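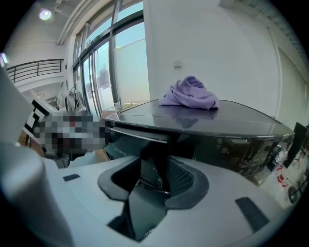
Tuesday, October, wash bay notes

Good session today, and I want to get it down before it all runs together. Montserrat and I finally got a full run through the new settling tank at the Prato yard, and the water coming out of the third chamber was clear enough to read the tape measure at the bottom!

Start was 9 am, one van and the two flatbeds, all with the usual clay up the arches. We kept the lance on the wide fan the whole time (last time we swapped nozzles halfway and couldn't compare anything). Meter at the end read 3,256 litres, and that includes rinsing down the slab and the kerb by the gate.

Solids: the first chamber took nearly all of it, as you'd hope. Sludge depth 61 mm by the dip stick, second chamber only a skin. Oil film on the second chamber was thin and stayed behind the baffle. I skimmed it with a pad, and the pad went in the oily waste drum, lid back on.

Detergent. We used the Vallex at the weaker mix and I'm really pleased with it. It drops out of the foam quickly, so the float switch didn't get fooled into cutting the pump like it did with Clornine. Stojan still prefers Clornine on the painted panels and he has a point about the shine, but the foam was over the weir in minutes that day and I spent the afternoon with a squeegee. Could we keep Clornine for the bucket-and-cloth jobs and never let it near the lance? I'll ask him.

The Tufa filter blocks went in after lunch. Lovely simple things, you just drop them in the slot and the flow sorts itself out. Pressure before and after looked the same to me on the old gauge, which sticks, so don't lean on that. New gauge is on order.

Drain cover by the yard gate: mat was down and weighted before we started. Dry underneath when we lifted it, all the way round. The rain gully beyond it was dry as well.

Things that went less well. The hose reel still won't lock. The slab has a low corner by the tap where water sits, and we had to push it back to the channel by hand for 20 minutes, so it wants a bit of screed or a bund. I forgot to take a sample before the Tufa blocks went in, which is annoying, as now there's only the "after" bottle. It's labelled and on the top shelf of the fridge.

Next time: before and after bottles, same three vehicles if the drivers will let us, and Stojan on the lance so I can watch the weir properly. Montserrat has the key to the tank hatch.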